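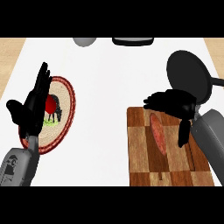

Review: Pralico Kitchen Tabletop Pack for simulated demonstration recording

By Morfudd Gronow
Friday, March 20, 2020

The Pralico pack is a set of simulated tabletop scenes with a recorder attached. An operator drives two arms with five-fingered hands through a teleoperation rig, and the software writes each attempt to disk as an episode for imitation learning. I used it for two weeks to gather training examples for a pick-and-place policy. Sawsan Bitar and Cadi Wogan shared the operating. We kept 509 episodes.

Scene setup

Each scene loads from a plain text file listing objects and the area in which each may be placed. The scene I used most has a white table with a checkered cutting board on the right, a round woven trivet with a horse printed on it on the left, a black frying pan, and a bowl and tray at the far side. The target is a long reddish-pink food item lying diagonally on the board.

The objects look good enough for the job. The trivet's coiled texture and the two browns of the board give a vision model something to work with, and the glossy surfaces pick up highlights. The tabletop is less useful. It is evenly lit and almost featureless, and the pack has only two lighting presets, both soft. Anyone planning to move a policy to hardware will need to add lighting variation with their own script.

Recording

Episodes start and stop on a foot pedal. The recorder stores joint positions, hand commands, object poses and the head view at a fixed rate. Timestamps were consistent in every file I checked. Discarding a bad attempt takes a double press, and the scene resets in under a second. Of everything in the pack, the reset saved us the most time.

The head view is letterboxed, with a black band at the top and bottom. The bands are saved into the video as well, so crop them before training. The manual mentions this only in an appendix.

The view also sits close enough that objects at the back of the table can fall partly outside it. We had this with the bowl and the tray. For tasks on the cutting board it made no difference. For a task that begins at the bowl, move the spawn area forward.

Hand control

Finger tracking is good on open poses and fair on closed ones. The thumb lags the fingers slightly during a pinch, and new operators tend to overcorrect. Cadi needed 14 practice episodes before her grasps were clean enough to keep. The idle hand is recorded too, whatever it is doing. Decide on a rest pose early and hold operators to it - a policy will learn a wandering left hand as readily as a good grasp.

Contact between the fingers and long objects is stable. Contact with thin edges is poor, and we dropped a trivet-lifting task after seven failed attempts in a row.

Export

Export to our training format worked without edits. Episode labels are free text, with no fixed list, and we ended up with three spellings of "cutting board."

Verdict

Recommended for single-table manipulation data, with reservations about lighting and thin objects. 7 out of 10.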